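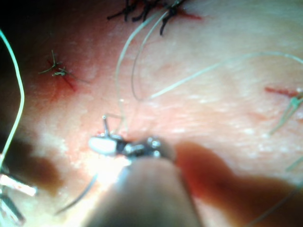
Arkgate Suturing Pad, Pale (item 1385)
$43 each, thread sold separately
Updated 10 Jan 2022

I've been selling suturing pads out of Zindasska for long enough to have gone off quite a few of them, so when I say the Arkgate is the one I keep on my own bench, I hope that counts for something! It's a soft, pale pad, 18 cm along the long side and 2 cm thick, made for closing short incisions over and over until your hands stop thinking about it.

The surface is what won me over. A lot of the pads I've tried were smooth as a kitchen bench, with a colour straight out of a bandage packet, and you got no sense of where your bite was going in. The Arkgate has fine creases and a bit of a sheen (you'll notice it as soon as a strong light is on it), and I find that much closer to the sort of thing you want to be practising on. It gives under the instrument too. Lean on it and it dips, let go and it comes back, though it takes its time about it in a cold room.
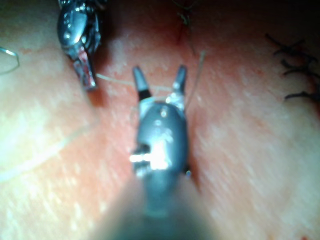
Thread is where most of my emails come from. I'm a big fan of a pale, fine strand once you've got the basics down, since it makes you slow down and keep track of your tail. If you're new to tying, start with something dark. Black shows up beautifully on this pad, you can see every throw, and when you've left your tails too long it's right there telling on you. Inès Ferrand, who packs the orders with me, swears by a greenish grey as the in-between option and I've come around to it. Stiffer threads will splay once they're cut, so trim them shorter than you think if you're fitting several closures onto one pad.

Speaking of which, give yourself room. I like to start near one end and work across, leaving a good finger's width between incisions. Crowd them and the first closure starts pulling on the second, and then you're blaming your knots for something the spacing did.

Cutting your own incisions is easy enough with a fresh blade. Keep them short and don't go right through to the base. A shallow cut gapes less and is kinder to beginners, a deeper one makes you think about the curve of the needle. Do both!
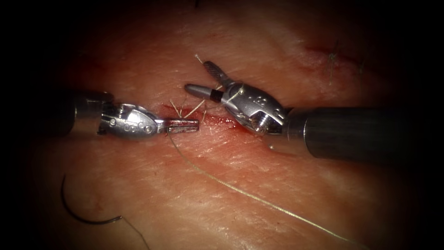
Tension is the other thing this pad is really good for. Draw the thread up too hard and the edges pucker and roll in, and the softer top layer can tear if you're rough with it. I know that sounds like a complaint, but it's a feature to my mind. Macarena Escobar wrote to me after her first order to say she'd ripped three closures in one evening and learned more from those than from the tidy ones.

Looking after it

Rinse in cool water, pat dry with a lint-free cloth, and store flat in the sleeve it came in. Keep it out of the sun or the colour will go yellow on you. Don't stack anything heavy on top. Old closures can be snipped and pulled out, and the cuts used again a few times before they get ragged.

Goes well with

Vidal practice thread, black or pale
Brarley non-slip tray, fits one pad

Postage is a flat rate and I send most days. If you're ordering for a whole class, email me first and I'll sort out a carton price.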